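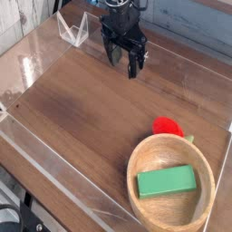 Black gripper over the tabletop.

About Galtard

Galtard is a poetry journal and a writing school, in that order on good days. Deepika Kurup started it in April with 11 subscribers, 2 of whom were her.

We publish free verse, prose poems, and the occasional sonnet that got in while we were tired. Poems about time are welcome, though we have a lot of them and they keep coming.

Share (2) | Comments (11)

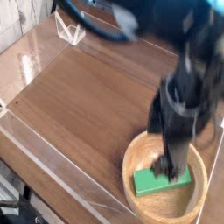

Our evening workshop, Movau, runs for an hour and always ends late. You bring a poem, everyone goes quiet, and then somebody asks if you need the last stanza. You don't. Hamis is the longer course, for people who have cut the last stanza and would like to discuss it.

The Pisharody Prize goes each year to a poem of under 30 lines. Last year we read 57 entries that mentioned the moon, and gave it to one of them anyway.

Submissions are read by people, slowly. Please don't send us your novel.
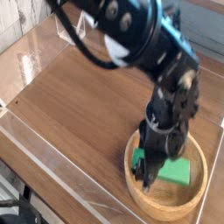

Robot arm and round wooden bowl.

Print this page | E-mail this page

Get a poem in your inbox most Fridays. Unsubscribe whenever you like; Deepika will take it personally.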